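Section 7: Laying out and packing away the microphone set

This section covers the toy microphones, their round stand bases and the two hand tools kept with them. Read it through before the first session. Assembly of the Sotlow storage trolley is in Section 4.

Before you start

You will need:
Set 2241, complete
A clean, dry cloth
A flat table or bench at least 840 mm long
The set card, from the pocket inside the lid

Check the set against the card before anything goes out to the children. If a part is missing, note it on the card and carry on with what you have.

Note: The microphones make no sound of their own. There is no battery compartment, so don't try to prise off a head to look for one.

7.1 Setting up a stand

1. Put the base on the table with the ridged side up.
2. Hold the base still and turn the post clockwise until it stops. Hand-tight is enough.
3. If the post wobbles, take it out, wipe the thread and start again.
4. Fit the clip to the top of the post and press until it clicks.
5. Lay a microphone in the clip from the front, head end up.

CAUTION: Don't lift a stand by its microphone. The clip will let go and the base may drop on someone's foot.

Each stand stays upright on a hard, level surface. On carpet or a play mat it may lean - move it to the table.

7.2 Using the hammer and screwdriver

The small hammer and the screwdriver are for adults only. Use the screwdriver for the clip screw, a quarter turn at a time. Use the hammer, with the cloth folded over the part, to seat a rubber foot that has worked out of the underside of a base. Neither tool is needed for everyday set-up.

CAUTION: Put both tools back in the box before children come to the table.

7.3 Cleaning

1. Take the microphones out of their clips.
2. Wipe the handles with a damp cloth. A drop of dish detergent is fine.
3. Dab the heads. Don't soak them.
4. Leave everything on the table to dry for an hour or overnight.

Don't use bleach or methylated spirits. Either will dull the coloured finish.

7.4 Laying out for packing

1. Clear the table and wipe it down.
2. Set the stand bases at the back, ridged side up.
3. Lay the microphones side by side on the right, all at the same angle, with the heads pointing up and to the left.
4. Put the hammer and screwdriver out with them and check everything against the set card.
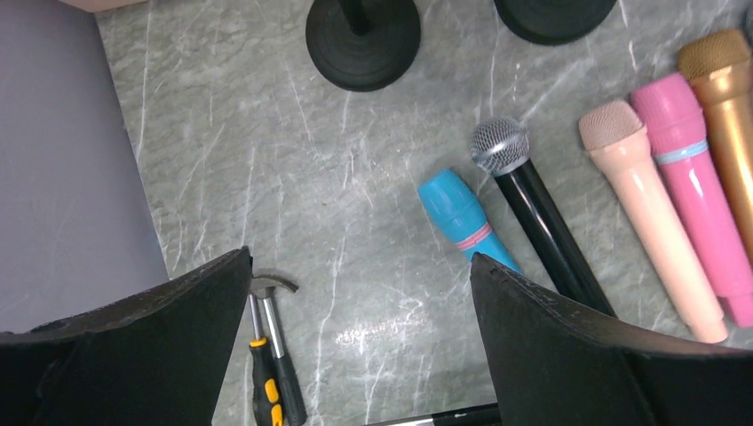 7.5 Packing the box

1. Bases go in first, flat on the bottom.
2. Lay the cloth over the bases.
3. Place the microphones on the cloth, heads all one way.
4. Slide the tools into the side sleeve and close the lid.

Note: Don't force the lid. If it won't close, a post has been left in its base.

For spare clips and rubber feet, quote part 372 and write to Catrin Mathias at the Clidbridge store.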